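Utenura Leisure Centre: Keeping the Ice

The ice at the Utenura Leisure Centre is 32 millimetres thick on a good day. The centre's refrigeration lead, who has run the plant for nine seasons, would like it thinner.

"Every extra millimetre is insulation," the operator said. "The brine is under the slab and the heat load is on top. If the ice builds up, I have to run colder brine to hold the same surface temperature, and I pay for that in compressor hours."

The pad sits on a concrete slab with brine lines cast into it. Brine leaves the chiller, travels under the slab in two passes and comes back slightly warmer. The difference between supply and return is the first number the operator reads at the start of a shift. A narrow gap means the slab is holding. A wide one means a warm building, a recent flood or a fault.

Surface temperature is set by use. Hockey gets harder, colder ice. Figure skating gets softer ice, which holds an edge better and chips less on landings. The schedule often puts one straight after the other.

"People think you turn a dial," the operator said. "The slab has a lot of mass. If figure skating starts at four, I change the setpoint well before lunch."

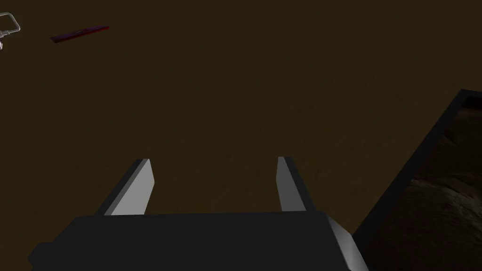 Water quality takes up more of the job than the public would expect. Town water at Utenura carries enough dissolved mineral to leave the ice cloudy and slightly brittle, so flood water goes through a treatment skid supplied by Derinden. The skid was installed in July, during the annual shutdown, and replaced a softener that had been patched several times.

"A softener swaps one mineral for another. You still freeze salts into the sheet, and salts lower the freezing point, so you're back to running colder," the operator said. "With the new skid I could raise the brine setpoint. I won't give you a savings figure until we've had a full season on the meter."

The resurfacer is filled with hot water for most floods. The operator has tried cooler water on public skating sessions, where the standard of finish matters less, and considers the result acceptable. For league games the tank is still filled hot. Hot water carries less dissolved air and melts the top of the old surface slightly, and the new layer bonds to it.

Blade changes are logged by hours of cutting. A dull blade tears the surface and leaves ridges along the overlap between passes. Staff check the edges of the sheet by hand with an ice edger, as the resurfacer cannot cut flush against the boards.

Depth is measured once a week. An attendant drills at 21 marked points with a cordless drill and a fine bit, reads the depth on a gauge and refills each hole with water from a squeeze bottle. The readings go on a paper map of the rink, then into a spreadsheet.

"The corners always creep up, and the goal creases always drop," the operator said. "If you only measured at centre ice you would think you had a perfect sheet."
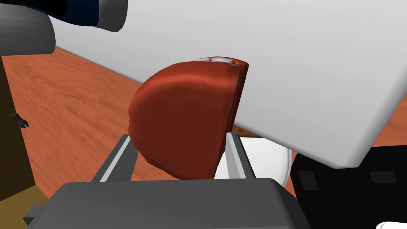
Humidity is the other half of the work. Moist air condenses on the ice as frost and on the roof steel as drips, and drips freeze into bumps. The building has a desiccant dehumidifier at the north end, controlled on dew point. Doors to the lobby are kept shut during sessions, a rule the operator described as "mostly observed."

Crowds are harder to plan for. A full house of nearly 100 skaters at a public session adds heat and moisture at once, and the return brine shows it within the hour. Lighting used to add more. The old metal halide fixtures radiated straight down onto the ice and were replaced with LED units from Tendel three seasons ago.

The compressors are inspected daily. Suction and discharge pressures, oil level and motor current are written in a log by hand, even though the control panel records most of them. The operator prefers both.

"The panel tells me what the sensor thinks. Walking down there, I can hear a bearing."

The next planned work is on the condenser fans, two of which are due for new motors. Hao, the centre's service contractor, will do one fan at a time so the rink can stay open, with the work booked for early mornings before the first session.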